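Storage > Boxes > Cardboard > Plula upright box, lavender

Print this page | E-mail to a friend

Plula Upright Box, Lavender

A tall cardboard box for closets, craft rooms and offices. The color is a flat lavender-purple with no printing on the sides, so you can write on it or leave it plain. Ships flat and folds up by hand.

Holds up to 10 pounds. Sold in packs of 6, or by the pallet for orders over 1,000. Keep it dry – cardboard softens in a damp basement.

Color and finish

The purple has a little blue in it and looks quite strong against a white wall. Corners are folded, and like any cardboard they can dent if knocked. Small dents do not affect use and are not covered by returns.
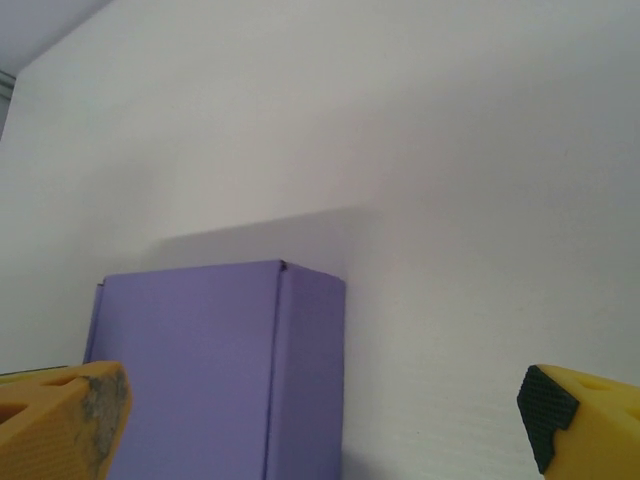

Ordering

Packs ship from our Gusville warehouse. Unopened packs can be returned within 69 days. Lids are sold separately under the Huvlow name.

Reader comments

Meenakshi Agarwal: Bought two packs for yarn. Color matches the first batch I had. Wish the lids came with it.

Joaquim Paiva: Does it fit on a Bastos shelf? Mine are the narrow ones.

Maëlle Nguyen: Joaquim – it fits on mine, but only sideways.

Afonso Rebelo: Good box. One arrived with a bent corner, still using it.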